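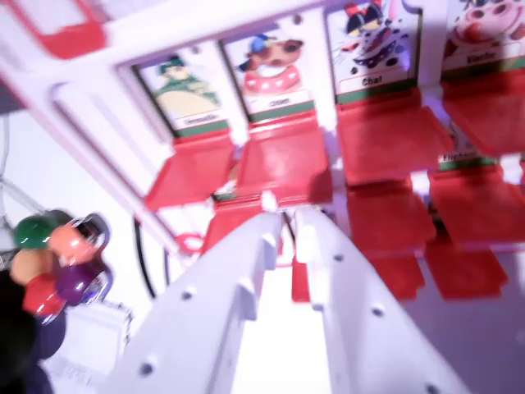 Desk Lead, Trade Systems
Omthorpe Destination Marketing

Ticket 646: Trade show diary double-booking the Drorka stand

Status: Closed, under protest

Reported problem
Buyer appointments for the Drorka tourism stand are landing in pairs. Two tour operators turned up at the same stool on Monday at 9:40 a.m., both holding confirmations, both very polite. Client noticed. Client has a long memory.

First look
Exported the diary. 197 appointments, all of them "confirmed", including one during the opening speeches and one at 3 a.m. The organiser's portal blamed our calendar. Our calendar, Barent, offered a spinning wheel and no opinion.

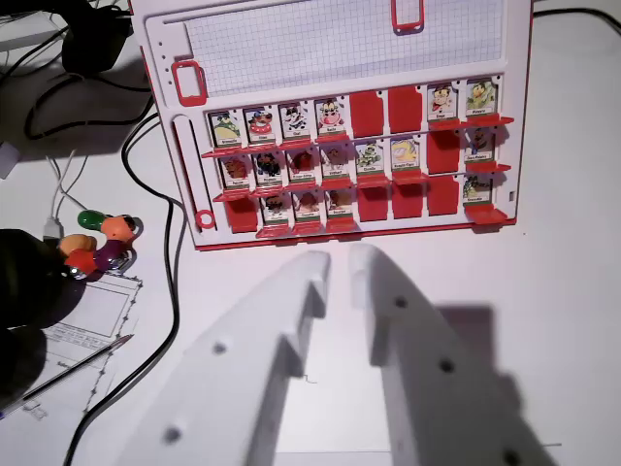
Board with the gridded sheet across the top.

Tried
Cleared the cache. No change, but it's traditional.
Turned off automatic acceptance in the portal. It turned itself back on over lunch.
Rang Barent support. Was asked whether the tourism board had considered having fewer meetings.
Deleted the stand and re-created it. Do not do this. All the buyer notes went with it and had to be pasted back from the backup.

Cause
The stand was registered twice, once as Drorka and once as Drorka with a space after it. The portal treats these as two destinations, each with its own diary and, presumably, its own beaches. The extra space came from the spreadsheet sent over by Bilgin, the media agency, and has apparently travelled with that file for years – it is better travelled than most of us.
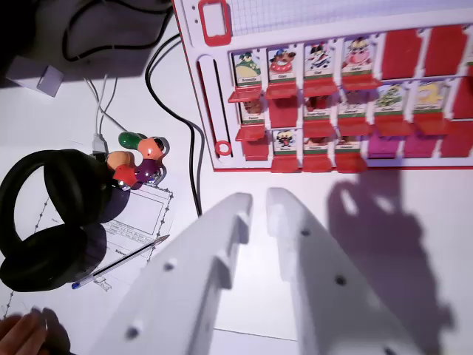
Flip-up board game, red and white.

Fix
Merged the two records, kept the earlier booking wherever there was a clash, and wrote to every bumped buyer with a fresh time and an apology. Colour coding restored. The 3 a.m. appointment has been cancelled; the buyer had already accepted it.

Follow-up
Bilgin to trim names before sending. Portal organiser says a duplicate check is on the list for January – which January was left open.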